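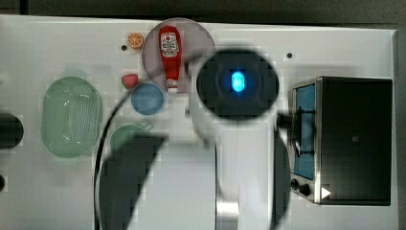

新品试用:Prantl 厨房玩具桌面套件

Nernarport 的 Prantl 套件从十月起接受预订,我们编辑部借到一套,在 Lillcombe 的工作室里试用了两个多星期。我先说明,我的兴趣主要在教学方面,所以下面的意见也是从上课的角度写的。

套件本身不包括机械臂。买到的是一张白色桌面的安装图、一组玩具食物和餐具,以及名为 Clenow 的任务软件。软件里有17个任务,从简单的“拿起草莓”到比较难的“把番茄酱瓶从盘子上移走”。每个任务都可以设定重复次数,最多30次,中间不需要人去按键。

安装比我预想的容易。说明书只有16页,文字清楚,可是关于线缆的一节太短。我们第一次没有给线缆留够长度,手臂转到远处时动作就不顺,后来重新固定才解决。建议厂家在下一版里补充一张图。

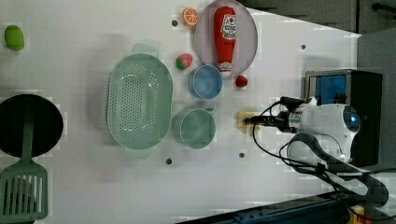

物品的选择我认为很用心。滤水篮很大,上面有许多小孔,杯子带有弧度,酱瓶又是上窄下宽的形状,夹爪对每一种都要用不同的角度。学生容易明白,为什么同一个程序拿杯子可以,拿瓶子却会失败。蓝色杯子和绿色杯子大小有一点差别,用来讲解抓取宽度很合适。

不足的地方也有。软件的中文界面还没有翻译完整,有几处错误提示仍然是英文。另外,任务记录只能保存10天,过期以后要自己先导出。对于一个学期的课程,这个时间不够用。厂家回复说,十二月的更新会延长保存时间,但是没有说明延长到多久。

如果贵校已经有一台可以使用的机械臂,我觉得这个套件值得考虑。如果还没有,请先把手臂的预算算进去,再和 Nernarport 联系报价。套件可以按学期租用,租用期间玩具损坏可以免费更换一次,软件账号则要另外申请。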